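Zerby talk, speaker notes. 2024-01-06. Slot is 30 minutes, leave time for questions.

Slide 4. State the problem first. Two arms working close together block each other's view. A policy trained on one overhead camera loses the object as soon as the second gripper moves in. Wornthorpe handles this with more fixed cameras. We use the wrist views.

Slide 5. Method. Each wrist stream is encoded separately, then the two are merged with joint positions before the action head. During training we drop one stream at random — the policy has to learn to act on the other.
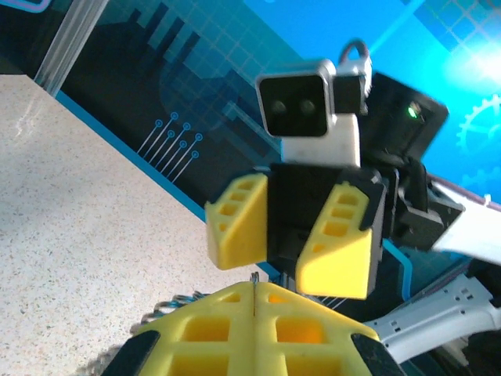 The drop is applied per episode, never per frame. Per-frame dropping gave jerky motion in the March runs. Say this slowly, it is the point most people ask about.

Slide 6. Data. 115 demonstrations of the handover task, all teleoperated, 3 training seeds. Same network size as the Manole baseline. Do not go into the optimizer settings, they are in the backup slides.

Slide 7. Result. With both streams, the two methods are level. With one stream masked at test time, the baseline stalls before contact and ours still completes most handovers. Point to the Baveo plot, left panel only.

Slide 8. Limits: one task, 2 arms, fixed lighting. Then questions.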